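Fulmont Pencil Sketch Swap: Frequently Asked Questions

What is the sketch swap?
You draw something small in pencil, mail it to a stranger, and a drawing from a different stranger turns up in your mailbox. We run it every May out of the back room at Kikcombe Books in Fulmont, and last spring 853 drawings went through. I still can't get over that number!

Do I have to be good at drawing?
Not at all. Some of the swaps people talk about most came from beginners (a lopsided teapot, a very worried-looking goose). If you can sit with a pencil for an hour and enjoy it, you're ready.

What pencil should I use?
Whatever is in the cup on your desk. An ordinary school pencil with an eraser on the end will give you a lovely range of grays if you vary the pressure.
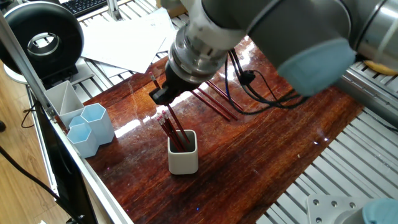
If you get hooked, try adding a 2B for shadows and a 4H for light guidelines. Colored pencil is fine too, as long as most of the drawing is graphite.

How big should the drawing be?
Postcard size, please. Heavier paper travels much better, and the Merkora sketch cards we keep at the front desk are wonderful to draw on, with just enough tooth to grab the graphite.

How do I keep it from smudging?
Lay a sheet of tracing paper over the top and tape it at the back. Fixative works well too, but spray it outdoors and let it dry overnight before you put it in the envelope.

Can I send more than one?
Yes, up to 2 per person. You'll get the same number back.

Can my class join in?
Please do! Teachers can ask for a group packet, which covers up to 200 drawings and comes with address labels. Sharpen more pencils than you think you'll need, and lay them out before everyone sits down.
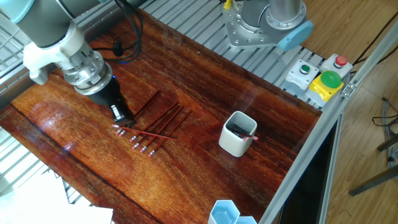

Where do I send my drawing?
Sketch Swap, Kikcombe Books, 92 Sethi Street, Fulmont. You can also drop it in the green box by the door any time before 6 p.m.

Will I get my own drawing back?
No, it goes to its new owner for good. Take a scan first if you'd like to remember it.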